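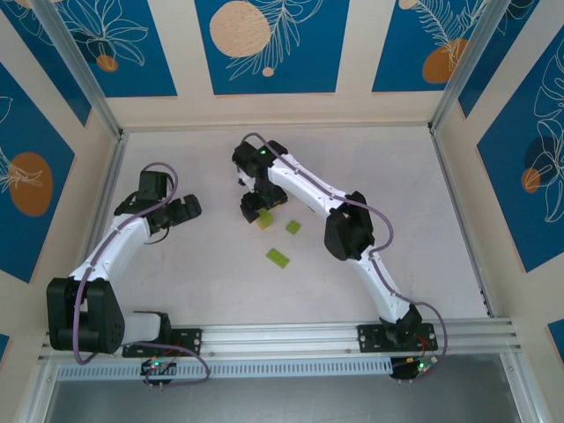 Reviews > Toys and Games > Building Blocks

Katico coloured blocks - a long look at a simple set

Reading time: 2 minutes

I have been meaning to write about the Katico blocks since June, when a set came into the house as a present for my nephew and somehow never went home with him. He visits often enough that they live in my bottom drawer now, next to the tablecloths, and I have probably spent more time with them than he has.

They are plain blocks, small square ones and longer rectangular ones, and ours are mostly green and yellow. I did wonder whether so few colours would be dull. He is five and doesn't mind a bit! Green is grass, or a train, or on one memorable afternoon a whole plate of beans, and the yellow gets saved for anything important. The long greens are his favourites, and they go quickly, so if you have two children playing I would think hard about getting a second set before the arguments start.

The edges are comfortable in the hand and the corners haven't marked my table, which I was a little nervous about. Towers go up nicely as long as you build on something flat. On the rug they lean and sulk, so we clear the table and play there, and the blocks that get left lying about at odd angles are easy enough to spot against a pale top when it's time to lay for tea. A dark table might be kinder to the yellow ones - mine are so light that they rather fade away on white.

My grumbles are small. The lid of the box is too tight for little fingers, and the leaflet shows a castle that you can't quite build with what you're given. We had a Wikby set before this, and the Wikby box was better, but the blocks were lighter and slid about more, and I know which I would buy again.

I paid 39 pounds, and for something that comes out nearly every visit I'm very happy with that.

Comments (3)

Zsófia Rácz
We have the same set and the lid drove me mad too. I keep ours in an old biscuit tin now.

marrowlane
Do the long ones fit with the Marino blocks? My daughter has loads of those.

tibbs_at_home
Ours went in the bath by mistake and dried out fine on a towel. Lovely review, thank you.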